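Vasari Hand Gripper Kit

In stock, ships from Drarngate
Price: $230
Spare fingertip pair: sold separately

Hi, I'm Viorica Nikolaidis, and I build these! The Vasari is a hand-held gripper for recording the kind of chores you'd like a robot arm to learn. You squeeze, the jaws close, your camera sees what the fingers see, and you go home with a pile of demonstrations and (I promise) a much less tired wrist than you had with my first version.

That first version was the Cavon, and if you own one, hello and thank you. I stopped making it in December. The linkage got sloppy after a few long days, and I got a lot of very polite emails about it. So the new one has brass-colored rings at the joints, and the play I used to feel in the jaws is gone on my bench unit. I've logged 1,089 grabs on that one so far, mostly laundry and kitchen stuff, and I'm still on the original fingertips.

What comes in the box: the assembled gripper, 2 black fingertips already mounted, a hex key, a camera bracket, and a printed setup card. No camera! I get asked this every week. Bring your own, and check the bracket size before you order.

Fabric is where I'm proudest of it. Thin, floppy things drove me nuts on the Cavon, and mesh was the worst of all. The pads now lean in toward each other, so you can come down beside a fold with the jaws wide open and pick your spot before you squeeze. 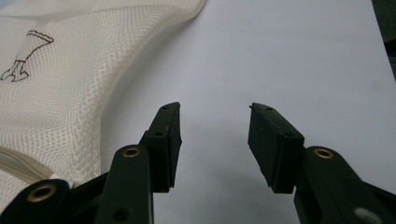 My advice is to go slow on the approach and let the pads settle before you close them. I spent my first 200 recordings rushing and threw most of them away. Heavy towels are still hit or miss, by the way, and I wouldn't buy it for those.

Fits the Vlachou wrist mount if you want to put the same fingers on your arm later (adapter plate is extra, ask me).

Orders in by 27th June go out with the current batch. After that there's a wait while I print more parts. Returns are fine if the jaws haven't been drilled or glued. Questions go to the contact form, and I read all of them, usually at night.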